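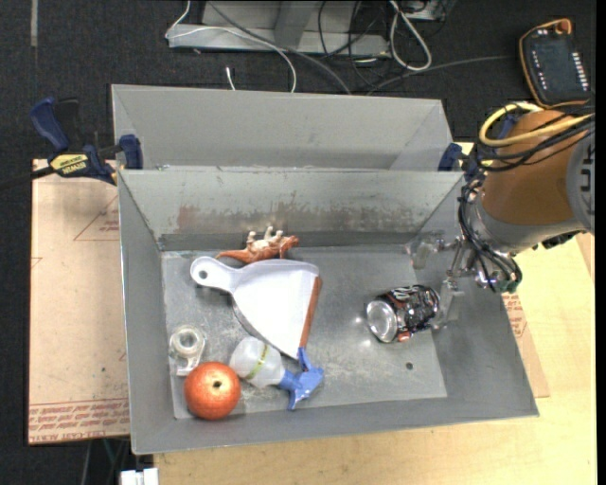 A grey metal bin with mixed contents, including a dustpan and a toy dinosaur.

Metal storage bin

A metal storage bin is an open box, usually with sloping sides, used for keeping odds and ends together. I've written most of this entry from my own shed, where I have three of them -- all rusty somewhere!

Scratches on the floor and brown stains along the walls are common in older bins, and I wouldn't throw one out for either. Mixed bins (a spray bottle next to a piece of fruit, say) are what most homes end up with. My friend Orsolya Lengyel calls hers "the November bin", as that's the month she finally empties it.

See also: Toolbox; Crate; Junk drawer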